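Week 8: Memory, and why yours leaks

Okay, hello again! Last week Berenice Valdovinos asked me why she can read a chapter twice and still blank on it, and I promised a proper answer.

Working memory

Think of it as your desk. It's small, stuff falls off it, and if somebody talks to you while you're holding a phone number in your head, good luck. People love comparing it to the RAM in a computer, and I do it too, but please don't push that in your papers (RAM doesn't get bored).
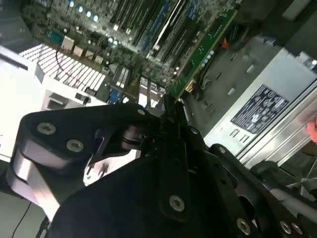 Long-term memory

Much roomier, and much messier! Every time you pull something out, you rebuild it a little. That's why my sister and I have been fighting over the same camping trip for 18 years.

Rereading feels great and does very little. Close the book and write down what you've got, even if it's awful. Then wait a day and try again.

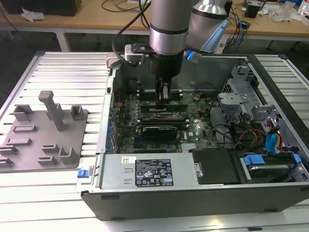 Fig. 2. Memory module in its slot on the motherboard.

For next time: read chapter 9, and bring one memory you and a relative disagree on. Tomos Yorath and Estrella Gallegos, you're up first with your summaries. Drafts are due in March.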